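Shelf and Desk Recordings: Photo Gallery

The Polluldale laboratory of the Itska program records examples of household tidying for use in training its learning system. An operator guides the robot through each task, and the recordings are reviewed before they are added to the Nakach collection. As of 31st August, the collection holds 3,879 recordings, of which 1,787 concern shelves and desks.

Recordings in this group are limited to 60 seconds. Items are moved to new positions between sessions so that the system does not come to depend on a single arrangement. 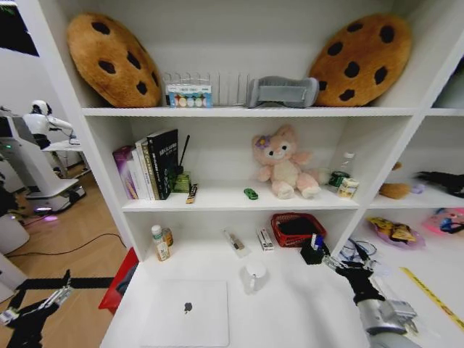
Shelving station, seen from the robot's head. The right hand is over the cables near the pen holder, and a pink teddy bear sits on the middle shelf.

Each recording is assigned to one of 3 groups: complete, partial, or set aside. Partial recordings are kept, as they are useful in teaching the system to recover from an interrupted task. The next set of pictures, covering the Deligiannis kitchen station, will be added to the gallery in November.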